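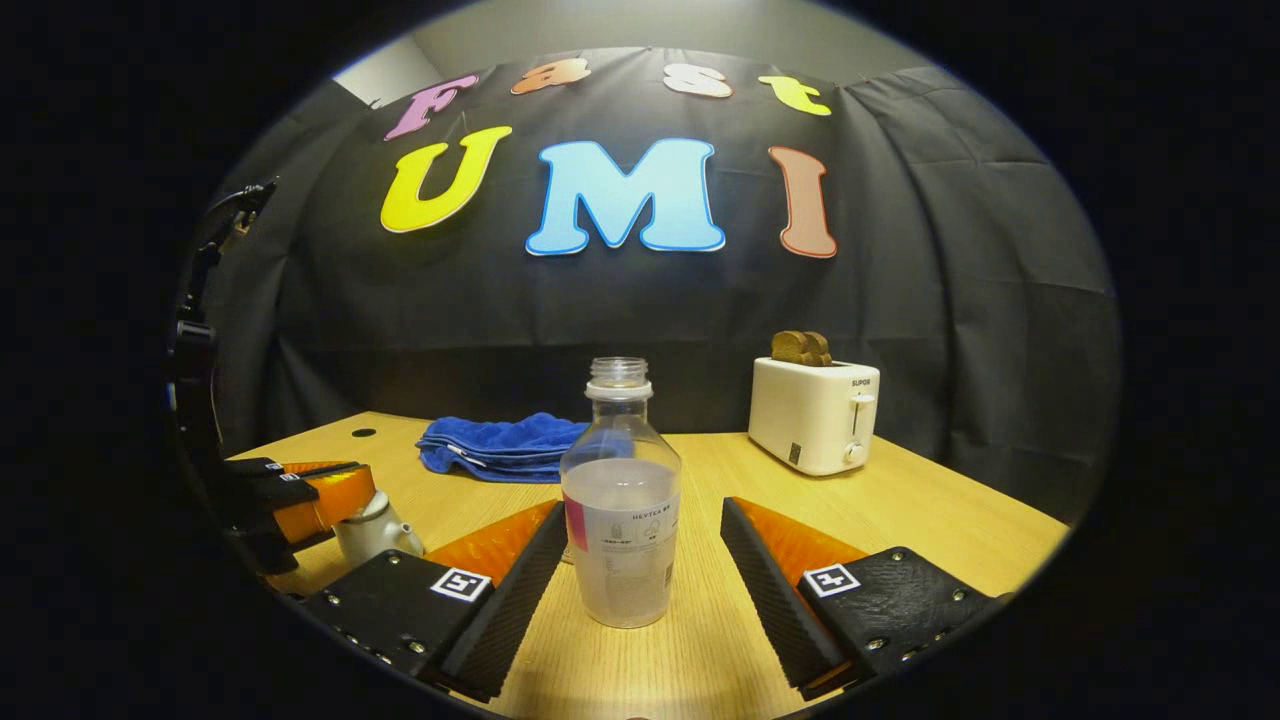
Amthorpe, August

Hi all,

Replying to the message from Monday, which I'm quoting so people can find it:

> We've been told the breakfast counter at our Pickering site is getting grippers next year. For those of you who already work with them, what happens to the counter staff? Do they keep their hours? And does anybody ask them anything before it's all decided?

Okay, I can only speak for Nirnular, where I've been on the kitchen side for 5 years (the last 2 with the gripper project going on next to us). Hours first: nobody on my shift lost any, but they moved. Three of us used to do toast, drinks and wiping down from open to close. Now we each take turns on the grippers, doing the same little jobs over and over so there's something to learn from. Bottle, towel, toaster, bread. Our target is 2000 runs before the Wandwood counter opens, and let me tell you, you get very particular about how you pick up a bottle with the cap off and half a drink still in it!

My wrists were sore the first couple of weeks. Ask for short turns and ask early, because ours were way too long until we complained. Also ask what grade they'll pay it at. We did it at counter rate for months before somebody put in for the training rate, and we never got the back pay.

On being asked: sort of. They wanted to know where we put things down and which hand we use, and they listened to that. The staffing plan for Wandwood we heard about when it was already typed up (still a bit mad about it). So if your manager hasn't written anything yet, now's the time to get in there.

Does Pickering have a union rep? I have our list of questions saved and can send it over, just write me off-list.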